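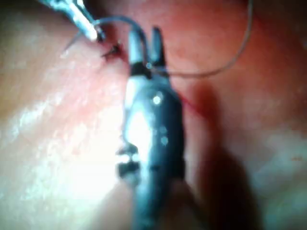

使わなくなった鉗子を捨てる先がわからず、棚の奥に箱ごと溜まっていく、とElfriede Prantlさんは話す。溶かすしかないのか、直せばまだ使えるのか、そこを見てくれる人が院内にいない、とも。

Wukley、手術用鋼製小物の回収・再研磨サービス「Wemia」を9月より開始

株式会社Wukley(以下、当社)は、病院・診療所で使われなくなった鉗子、剪刀、持針器などの鋼製小物を引き取り、点検・再研磨のうえ返却、または素材として再資源化するサービス「Wemia(ウェミア)」を9月より開始します。受付は水曜日の午前10時から。取り急ぎ概要のみお知らせいたします。

■背景
鋼製小物は丈夫。そのぶん廃棄のタイミングが決めにくい。先端の噛み合わせが甘い、ラチェットが緩い、という理由で引き出しに戻され、そのまま数年、というケースを多く伺ってきました。修理に出そうにもメーカーが複数にまたがり、窓口がばらばら。見積もりを取るだけで手が止まってしまう、という声もいただいてます。
当社が試験運用中にお預かりした鋼製小物は2,783点。再研磨と調整だけで返却できたものが想定より多く、正式なサービスとして立ち上げることにしました。

■サービス内容
・回収:専用ケースをお送りします。洗浄・滅菌済みのものに限ります。未処理品はお受けできません。
・点検:噛み合わせ、ばね、ねじの緩み、腐食の有無。結果は一覧表で返送。
・再研磨・調整:見積もりのご承認後に着手します。承認前に作業することはありません。
・再資源化:修理できないものは材質別に仕分け、提携先のProvlowへ。処理完了の証明書を発行。
メーカー混在で構いません。型番不明もそのままお送りくださいい。電動のもの、内視鏡本体、単回使用品は対象外です。

■対応エリアと納期
開始時の受付拠点は5か所。点検結果のご連絡まで、ケース到着後8営業日。再研磨の納期は本数によるため、点検結果と一緒にご案内します。繁忙期は延びる場合あり。

■料金
点検は有料、再資源化のみをご希望の場合は送料だけのご負担。詳しい料金表は資料請求でお送りしています。試験運用にご参加いただいた施設様は、旧料金のまま年度末まで据え置き。

■担当者コメント
Weerasinghe(Wemia事業担当)
「最初は刃物の研ぎ直しくらいの気持ちで始めました。届いた箱を開けると、同じ形のものでも癖が全然違う。よく使う先生の手に合わせて減っている。だから新品同様にする、とは言いません。安全に使える状態に戻す、無理なものは無理とお伝えする。そこはきちんとやります」

■今後の予定
歯科・動物病院向けの受付を準備中。料金体系が異なるため、別途お知らせします。中央材料室の方を対象にした点検の勉強会も企画しています。日程は未定、会場調整中。先行案内をご希望の方は資料請求の際に備考欄へ「勉強会」とご記入ください。

■資料請求・取材のお申し込み
株式会社Wukley 広報窓口
当社サイトの問い合わせフォームよりご連絡ください。お電話での受付は準備中です。工房の取材は可能ですが、お預かり品の撮影には施設様の許可が必要になりますので、お早めにご相談をお願いたします。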